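Snack tray for a guest room: how do I lay it out so it looks nice and nothing falls over?

Asked in Home & Hosting > Guests

Róisín Ó Flaithearta
I'm putting together a little welcome tray for my spare room before people start arriving in September, and I am way too excited about it! The tray is cream plastic with rounded corners and a raised rim. I also have a small oak cabinet with two drawers (black bar handles, very handsome) that I'd like to use with it. So far I'm thinking one cold drink, a box of something salty and a piece of fruit. My trouble is that tall things on a tray make me nervous, especially when somebody carries it down the hall at 11 at night. Do I stand everything up, lay it all flat, or mix? And does the tray go on top of the cabinet or beside it?

nesitz_1142
Depends on the tray. Mine tips if you look at it funny. Put the drink in the middle and don't overthink it.

Burkum57
Oh, I love this question, I've been doing guest trays for years and I still fiddle with them! Go with a mix. One upright thing on the left, fruit in the center where the color really shows, and the snack box down the right side with its long edge following the rim. A rim is your best friend because round fruit can't wander off past it. Red and cream together look so cheerful, and anything yellow between them is just lovely (lemon, small mango, whatever's good at the store).

If your box is the flat kind, lay it down and turn the pretty side up, otherwise your guest gets greeted by the ingredients. And give the table a look before you call it finished, little bits of paper love to hide out there.

I'd set the tray in front of the cabinet and leave the top for a lamp or a book. The drawers still need room to open! Keep spare napkins in the upper one and a bottle opener in the lower one.

Red drink, pale tray, dark table, it all works:

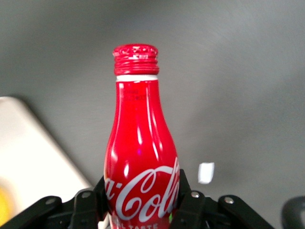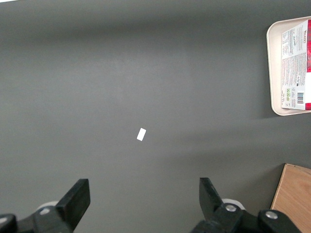
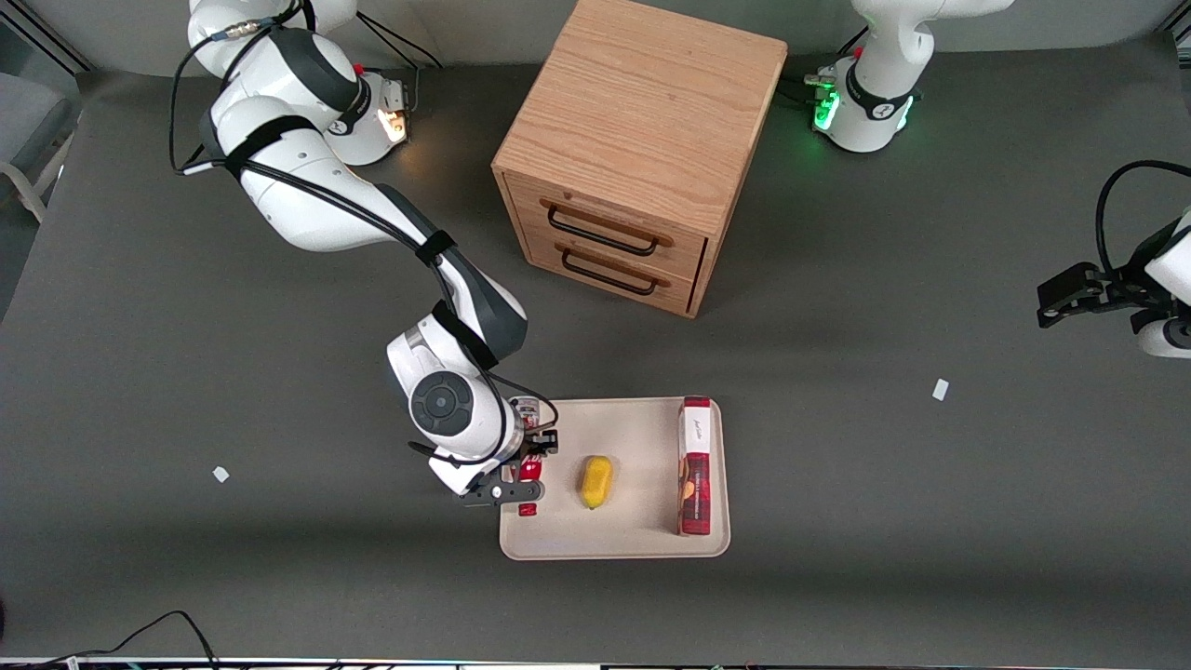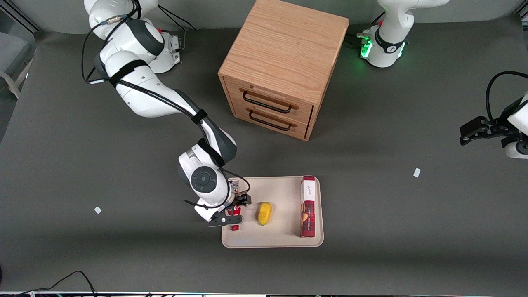
Sheehan wonders about the drink, though, and whether it should be on the tray at all while somebody is carrying it. I'm with her on that. My system is to carry the tray with the box and fruit only, then go back for the bottle or can and set it down last, close to the rim. Two trips, but I haven't mopped a hallway since! Screw caps are wonderful for guests too, they can have a few sips, close it up and save the rest for morning.

One more thing, leave a gap somewhere. People want a spot for their glasses or their keys, and if the tray is packed full they'll balance them on top of the snacks.

Róisín Ó Flaithearta
Burkum57, this is perfect, thank you!! I tried box right, fruit center, drink left and it looks so good already. Napkins are in the upper drawer. I'm going to try the two-trip thing tonight with my sister playing the guest. Does anyone have a favorite salty snack that keeps well in a warm room?

nesitz_1142
Pretzels. And fine, the left side works better than the middle, I just tried it.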